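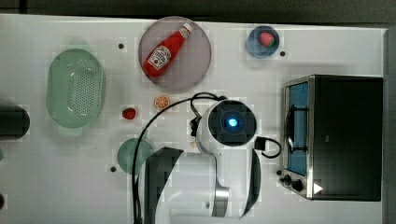
The rules on the wall

There is a laminated sheet taped up by the door at Jondik, and before anybody lets me near a robot I have to read it, sign it and then (this is the bit that catches people out) explain three of the rules back in my own words. I get rule six wrong. Rocío Cervantes makes me do it again.

"You said keep your hands clear," she says. "Clear of what?"

Of the robot, I say. No, it's clear of anywhere the robot could get to, and that's a much bigger patch of table than you'd think when the thing is folded up and minding its own business. I've been writing about machines for years and I still stood there feeling like I was back doing my cycling proficiency.

Jondik teaches robot arms to do kitchen jobs. Put the tomato in the colander, move the bottle off the plate, that kind of thing. It's the sort of work that looks like playing shops, with a toaster oven at one side and a strawberry in a blue bowl, and I think that's exactly why the rules are so fussy. You don't feel in danger from a strawberry. You lean in to nudge it a bit to the left and there's your face, right where the arm wants to be.

So, what's on the sheet? Most of it is dull, and I mean that kindly. One person runs the arm and says out loud when it's about to move. If you want to touch anything on the table you ask, and you wait for a yes — a nod won't do. The stop button stays within reach of whoever is in charge and never gets a mug put in front of it. Long hair up, lanyards off. I had to hand over my scarf, which I was quite fond of.

Then come the ones about the table itself, and I found these much more interesting. Cables get looked at before every run. A loop of cable over the worktop is fine as long as the arm can go everywhere it needs to without pulling it tight or hooking a bowl, and the only way of knowing is to take it there slowly and watch. They do this at 30 per cent speed. Rocío calls it walking the dog.

The oven has a rule all to itself. It gets used as a door to open and a shelf to put things on, and it is never plugged in while the arm is being taught. Someone at Drosach, where Rocío worked before, used to argue that this was overdoing it. She just says she likes arguments that end with the plug in her pocket.

I asked where all this came from. Part of it is from the published safety standards, which I tried to read on the train in and gave up on somewhere past page 40. They're written for people who already know what they mean. The rest was put together in February by Hnat Hrytsenko, who went through the lab's old notebooks looking for every time anyone had written "oops" or something ruder. He found 14 that he thought deserved a rule. A good few were about food, as it happens. Real fruit goes soft and gets squashed, squashed fruit ends up on the floor, and people slip on it while looking at a screen. Now the floor gets checked between runs and nobody eats off the table, whatever it's laid with.

Hnat is a bit embarrassed by how long the sheet has become. His first go was half the length and he'd like to get back there, and he has a red pen on a string beside it so that anyone can cross out a rule they think is daft. You have to write your name next to it. So far there's one crossing-out, and it was his.

Does it slow things down? Yes, loads! I watched them set up for one short run and I could have made an actual lunch. There was a long chat about whether a bottle lying on a plate counts as "stable", and they decided it did as long as the cap was shut. Sayegh, who make a similar kit, apparently get through set-up much faster, and you can tell that stings a little.

But I noticed I'd stopped hovering. By mid-afternoon I was standing where I'd been told to stand, asking before I reached, and when Rocío called "moving" I took my hands off the table without thinking about it. She didn't say well done. She did give me my scarf back.

Jondik's next open day is on Fri 1 July. You'll be asked about rule six.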